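The planner stopped at step 60 again, and Iida Salminen wrote the number on the back of her hand because the notebook was in the other room.

Sixty was where the policy handed over to the fold controller. The handover code was hers. Everything upstream had come from Trengate, under a license that let her read it and complain about it but not change it. Everything downstream was Floklow, which she had named one Monday when she was tired and had regretted since.

She opened the log. Joint positions were fine. Gripper current was climbing, then flat, then a single line:

handover: state rejected, reason 3

Reason 3 meant the two halves disagreed about whether the cloth was held. She had written the enum herself, and beside it a comment: should not occur. 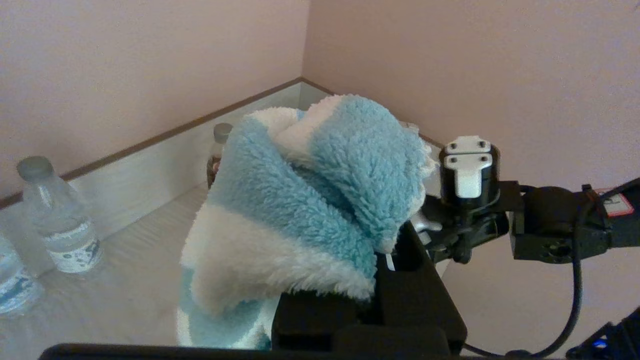 She replayed the segment at a tenth of the speed. The grasp estimator reported a confidence of 79 out of 100. The threshold was 80. She had picked 80 in December, on the basis of a plot she could no longer find.

It would have been easy to make it 75. She put the cursor on the digit and left it there for a while. The radiator knocked. Then she scrolled up to see where the 79 came from.

The estimator took the wrist view, cut it into patches, and asked of each patch whether it moved with the fingers. Thin cotton had given clean answers. Long pile did not. The tufts shifted on their own when the arm slowed down, and the estimator counted every shifting tuft as evidence of slip. It was doing what it had been built to do. It had been built on dishcloths.

She added a filter over five samples and ran the replay. Confidence went to 91 and stayed there until step 58, when it dropped to 40 and came back.

She ran it again. It dropped in the same place.

There was nothing in the current trace at 58. There was nothing in the joint trace. She widened the window and brought in the channels she usually left out, and found that the planner had issued a command of its own at 58, a rotation of the wrist by less than a degree, and then reversed it.

She searched the Trengate source for the constant. It was in a file called settle.c, in a function with no callers that she could find, under a comment signed Espiritu.

wiggle once before letting go of control. helps to know if you really have it.

She read the function twice. It made the motion, waited, and returned a value that the rest of the code threw away.

At ten past two she wired the return value into the handover, took out the threshold, and deleted "should not occur." Then she went to the bench, reset the arm to its start pose, and pressed run.

At 58 the wrist turned slightly and turned back. She watched the counter.

Sixty-one, it said. Sixty-two.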